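Gripper width drifts when estimated from wrist camera, tiled floor
Forum: Perception and Control > Hand-held grippers

ovwood_tom
Posted Oct 4, 2023

We estimate finger opening from the wrist camera only, no encoder. A small network segments both fingers, then we fit a line to each inner face and take the gap. On our bench it is fine. On a pale tiled floor the width reads 4 mm too small whenever the hand is fully open, and the policy then thinks it is already closing. Same checkpoint, same calibration. Has anyone seen this?

rhuanca
What is your exposure set to? Pale floor with dark fingers will push auto exposure down and you lose the finger edges.

ovwood_tom
Locked since September. The edges look sharp to me. The masks are clean on the left finger and a bit ragged on the right.

stoecker_fan
I would drop vision for this. Put a magnetic encoder on the pivot and be done. We did that on the Minach hands and never looked back. You are spending a network on one number.

maribel_t
Disagree with the encoder advice. It tells you the joint angle and nothing about the pad bending under load, and he would have to refit every hand. The camera is already there.

My guess is the line fit. Grout lines are long, straight and darker than the tile. If your fit takes edge pixels from a band outside the mask, one that runs near a finger will pull it inwards. Try fitting on mask pixels only.

stoecker_fan
Pad bending does not matter when the hand is fully open, and that is the case he asked about.

maribel_t
Fair, for this bug. It matters for the rest of his data.

rhuanca
Could also be the soft shadow on the floor getting labelled as finger. Plot the residuals against opening before changing anything.

ovwood_tom
Did both. The band was 5 pixels wide outside the mask, left over from the old Jondetti script. With it removed, the error on 47 open-hand frames drops to under 1 mm. The shadow was never labelled as finger in any of them. The right finger is still noisier than the left, so I am going to label more floor frames and retrain. We have 2,000 at the moment, nearly all from the bench. One of the open-hand frames is attached for anyone who wants to try their own fit.

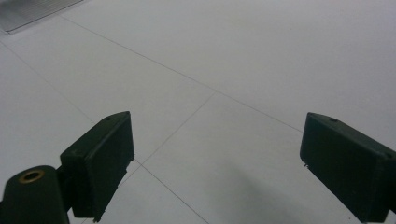 I will also clamp the estimate at the mechanical limit, so a bad fit at full opening cannot reach the policy while the new labels are being done.

rhuanca
Clamp it if you like, but log the raw value as well or you will hide the next one.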